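Plerkeo opens up grasp planner, says kitchen bots need it

16 Jan 2020

Print | E-mail this story

Plerkeo put its grasp planning software out in the open Thursday morning, after months of saying it would. The package is called Plarkora. It picks where a robot hand should go when things are piled up, soft, or touching each other. Food, mostly, for now.

Free to download, source included. Paid support comes later, "probably July," said Tuulikki Tikkanen, who runs the software side.

The old version planned one grab and stuck with it. Fine for boxes. Bad for fruit. Plarkora keeps re-checking as the arm comes down and can swap to another grasp partway, up to the last 80 milliseconds before contact. After that it commits.
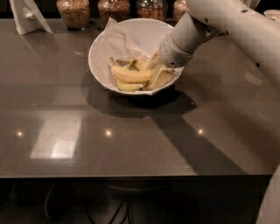
Biggest headache was shadows, Tikkanen said. The arm throws one, the depth map gets noisy, and the planner starts seeing edges that aren't there. Shiny tables make it worse. The fix was to feed the arm's own joint positions into the perception step so the software knows where its shadow ought to fall and can throw those points out.

Simple idea, took forever. Dragica Đorđević wrote most of that part and then rewrote it when it turned out too slow to run on the robot itself. Now it looks at 23 candidate grasps per cycle, down from more than 200, and drops the bad ones early.

Not everyone is sold. Hertta Kinnunen of Heiskanen, which makes a competing planner, said the approach leans to hard on good calibration. "If your camera mount slips a little, you are filtering out the wrong points," she said. Tikkanen agreed it's a weak spot. A self-check tool is in the works, no date yet.

Code and setup notes are on the Plerkeo site. Only four arm models supported at launch, and the simulator plug-in for Nirnier is still marked beta. Bug reports go to Bożena Wasilewska's team, wich asks that people attach logs.

Contact the newsroom | Copyright 2020, all rights reserved | Back to top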